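Garnavach

Garnavach is a walled harbor city in the Skuvovine story cycle, and I'll admit up front that it's my favorite place in the whole setting, so expect this entry to run a little long. It sits at the mouth of a gray river on the northern coast, two days' ride from Jultgate, and it turns up in 9 of the tales (more if you count the ones where people only complain about its taxes).

The oldest mention is in "The Salt Widow," where the narrator comes in by night and bribes a gatekeeper with a bag of dried plums. We learn almost nothing there except that the city has 3 gates and that one of them is never opened. I love that gate! It gets called the Drowned Door in later stories, and every version of why it's shut contradicts the one before.

Rule of the city belongs to the Chacko, a title and not a family name, though plenty of fan indexes get this wrong and I did too for years. The Chacko is picked by the bell-ringers' guild and serves until the great bell cracks. In "Ash on the Tide" it cracks twice in one winter, and the whole back half of the story is the mess that follows.
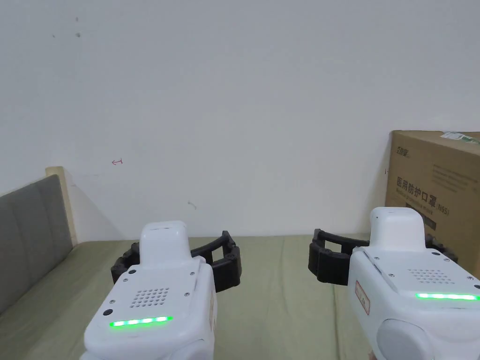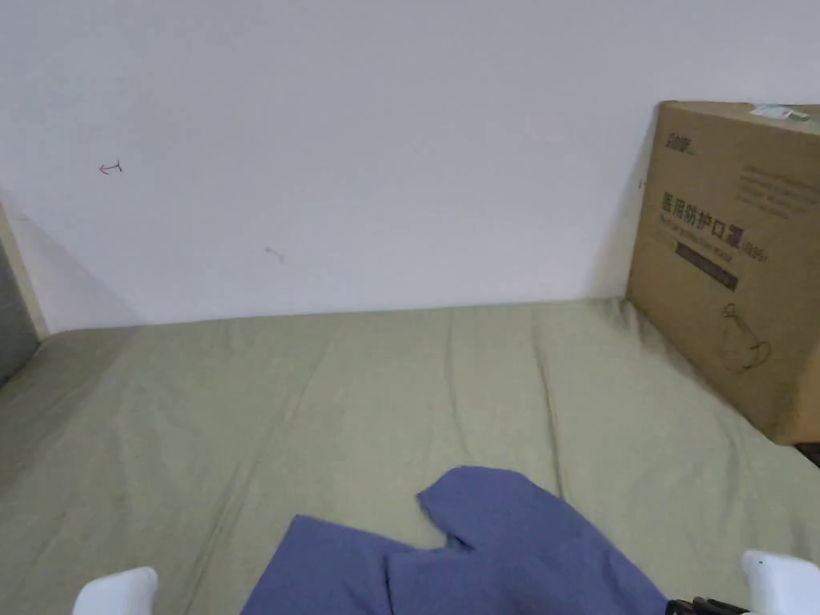

Skarn disagrees with me about the title and wrote in to say that the Chacko has to be hereditary, given that the ruler in "The Salt Widow" wears her mother's ring and swears by her mother's seat. Fair point, and I've gone back to that passage more than once. My own reading is that the ring goes with the office and the oath is just how people talk in that city, but the text really doesn't settle it.

Dates are a headache. The city's calendar starts with the founding of the harbor wall, and the only year we're ever given is 1689, carved over the fish market. Whether that's when the market was built or when it burned, I couldn't tell you. "Ash on the Tide" seems to happen a generation later, going by the age of the ferryman, who is a boy in one story and a grumpy old man in the other.

Magic is banned inside the walls, at least on paper. Sorcerers live on barges in the river instead and do a roaring trade with anyone willing to row out, which is most of the nobility. The barges can't tie up for more than 2 nights running, so finding a particular sorcerer is half the plot of "Nine Lanterns."

See also: Jultgate; Drowned Door; River barges; Bell-ringers' guild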